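# Evening Prayer at Pluvley

I came to the chapel at Pluvley in July, tired and a little cross, and I very nearly turned the car around at the gate. Evening prayer begins there at eight, when the light is going soft over the hill road from Clerar, and it lasts as long as it lasts. The chapel seats 100, though on my first night we all fit in the two front pews. 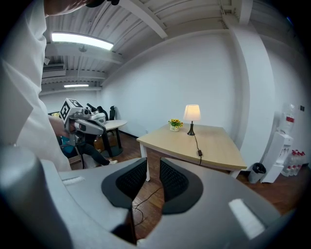

What won me over was the silence between the psalms – long enough that I heard my own stomach, and then, after a while, stopped minding. One woman told me she had prayed the same psalm every night for 155 nights, and that it still surprised her! I drove home slowly, past the dark orchards, saying the bits I could remember out loud. I have been back most weeks, and I now keep a psalter in the glove box.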